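Bonjour à tous,

Je bricole depuis novembre un robot à deux bras dans l'atelier partagé du quartier, et avant de serrer le moindre boulon je fais tout tourner en simulation (j'ai déjà cassé une pince en vrai, merci, ça m'a suffi). Le logiciel, c'est Lakance, avec les bras du catalogue Landeg parce que ce sont ceux qui ressemblent le plus aux miens. Jusque-là tout va bien, les bras répondent, la pièce se charge, je suis content !

Mon souci, ce sont les caméras. J'en ai trois : une par poignet et une sur le corps. Dans toutes les vues, la pièce est de travers. Et pas qu'un peu ! Sur la caméra du corps, les murs et le sol filent en diagonale, le bureau a l'air posé sur une pente de ski. Sur les poignets c'est encore pire, je vise un coin de mur gris et une espèce de panneau mauve, alors que je croyais regarder le plateau du bureau. La porte, elle, est bien droite quand je tourne autour de la pièce avec la souris, donc le décor n'est pas en cause, à mon avis.

J'ai essayé de remettre les angles à zéro dans le fichier de montage, j'ai changé l'ordre des rotations, j'ai même tout réinstallé. Rien. Je mets ce que j'obtiens : 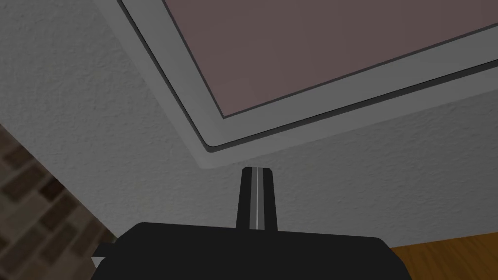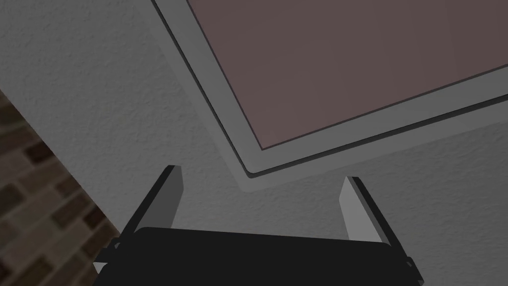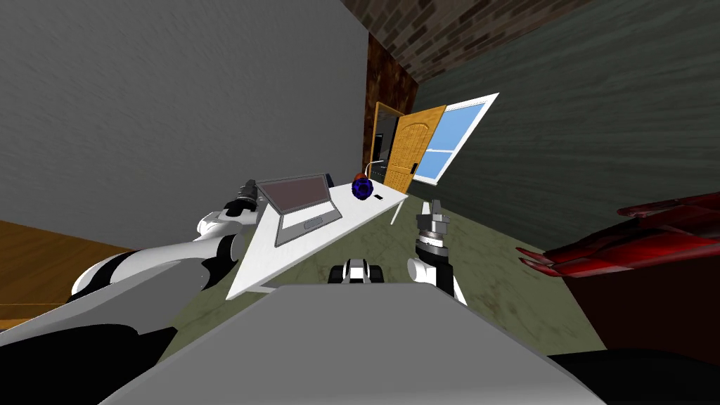 *Trois vues de la simulation : deux avec une pince au premier plan, puis celle du corps, avec le bureau et l'ordinateur portable.*

Est-ce que quelqu'un a déjà eu ça ? Je voudrais régler le problème avant de percer les supports, parce que les supports, je les ai déjà imprimés une fois pour rien et la bobine n'est pas donnée. Si c'est juste une case à cocher quelque part, ne vous moquez pas trop.

Merci d'avance,
**Imad Twal**

---

**Ulla Engström**

Salut Imad ! Je pense que tu mélanges deux choses, et j'ai fait pareil sur ma première machine, alors zéro moquerie.

Pour les poignets, une vue penchée n'a rien d'inquiétant. La caméra est fixée au poignet, elle tourne avec lui, et si la dernière articulation a pivoté, tout le décor pivote à l'image. Regarde plutôt la pince : sur ta deuxième vue, les deux doigts montent depuis le bas, bien écartés, un de chaque côté. Ça me paraît tout à fait sain. Sur la première par contre je ne vois qu'un seul doigt, au milieu, avec une fine bande claire dessus. Soit la pince est fermée et c'est l'espace entre les deux plaques, soit ta caméra est mal placée. Envoie une commande d'ouverture et regarde si ça se sépare, tu seras fixé en dix secondes.

Et ton panneau mauve, je parierais sur l'écran du portable vu de très près… ou alors une fenêtre, j'hésite. Masque les objets un par un dans la liste et tu verras bien lequel disparaît.

Pour la caméra du corps, là oui, il y a quelque chose à corriger. Le bord du corps reste à peu près à plat en bas de l'image et c'est la pièce qui penche. Donc à mon avis la caméra est d'accord avec le robot, et c'est le robot entier qui est incliné par rapport à la pièce ! Va voir l'orientation de la base, pas celle de la caméra. Chez moi, j'avais un roulis de 27 degrés qui venait d'un vieux fichier de pose rechargé à chaque démarrage, et j'ai passé deux soirées à tripoter les caméras pour rien. Dans Lakance, le fichier est rangé avec les scènes et la réinstallation n'y touche pas (tu vois où je veux en venir).

Dans l'ordre, je ferais :

1. ouvrir le fichier de pose et mettre roulis et tangage de la base à zéro ;
2. relancer sans bouger les bras ;
3. regarder la caméra du corps d'abord, les poignets ensuite.

Et ne perce rien avant !

---

**Hadi Abu Hammour**

Change de logiciel. J'étais sur Lakance aussi, je suis passé à Pillard et je n'ai plus jamais eu ce genre d'histoire.

---

**Leen Rizk**

D'accord avec Ulla pour la base. J'ajoute juste un piège : si ton fichier de montage est en radians et que tu y écris des degrés, tu obtiens des inclinaisons qui n'ont ni queue ni tête. Un 16 tapé en pensant « degrés », ça donne n'importe quoi. Vérifie l'unité en haut du fichier, chez moi elle avait changé après une mise à jour.

Pour les supports, imprime d'abord une cale en carton ou en chute de plastique et tiens-la avec du ruban. C'est moche mais ça se refait en cinq minutes. Tu as mis quel diamètre de vis, au fait ? J'ai le même genre de poignet à monter et j'hésite encore.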